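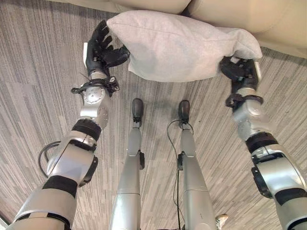

Photo: Jotis / Santoro press service

Section 3. Registering a project under the cooperation agreement

This section is for the company user who enters city improvement works into the Valo portal. The municipality of Cultdale has its own account and sees the project only after you send it. Before you start, check that the signed agreement is already uploaded in Section 2. Without it the button "New project" stays gray.

3.1 Create the project card

1. Log in with the company account and open the tab Agreements.
2. Choose the agreement and press "New project".
3. Enter the name of the object as it is written in the annex, for example "School yard, north entrance". Do not use short names from your internal plan.
4. Select the type of works: repair, new construction or equipment supply.
5. Enter the address. If the object has no street number, put a point on the map and write the nearest crossing in the field Remarks.
6. Press Save. The card receives a number and the status Draft.

Note: The name can be up to 200 characters. Longer names are accepted on the screen but they are shortened in the printed report.

3.2 Add the budget

1. Open the card and go to Budget.
2. Enter the company share and the city share in separate lines. If the city does not pay, enter zero — an empty line is read as missing data.
3. Choose the currency. It must be the same as in the agreement.
4. Attach the cost estimate as a PDF file.
5. Press Check. Lines with a mistake become red.

Error 970 means that the total of all projects is higher than the amount in the agreement. Correct the budget or upload an additional agreement first.

Caution: After the status changes to Sent, the budget is locked for both sides. To open it again, the city must return the card, and all approvals given before are deleted.

3.3 Assign the signatories

Each project needs two signatories, one from the company and one from the city.

1. Go to Signatories and press Add.
2. Select the person from the list. Only persons with a valid power of attorney are shown.
3. Write the position exactly as in the document, also when it is long.
4. Repeat for the second side. If you do not see the city list, ask the Cultdale administrator to open it for your company.

3.4 Send the card

1. Press Preview and read all pages.
2. Press Send. The status changes to Sent and the city receives a message.
3. Keep the confirmation file. You will need it for the yearly report in September.

Note: Cards sent after 5 p.m. are registered on the next working day.

If the city asks for changes, the card comes back with the status Returned and a comment in the upper line. Make the changes in the same card. Please do not create a second card for the same object — the portal does not join them later, see 4.2 Duplicate cards.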